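3.2 Haushaltstextilien und Waschverhalten

Erhebung in Mernmont und Homurell, 490 Haushalte, Rücklauf im Februar abgeschlossen. Auffällig: Putztücher werden deutlich seltener gewaschen als Handtücher – in 37 Haushalten nur einmal im Monat. Temperaturwahl uneinheitlich, meist nach Gewonheit. Angaben zum Waschmittel lückenhaft, daher hier nicht ausgewertet.

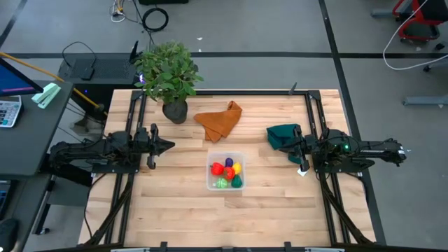
Abb. 2: Dunkelgrünes Tuch über Holzplatte.

Trocknung überwiegend an der Leine, in Homurell öfter im Keller. Vergleich mit Smadi folgt in 3.3.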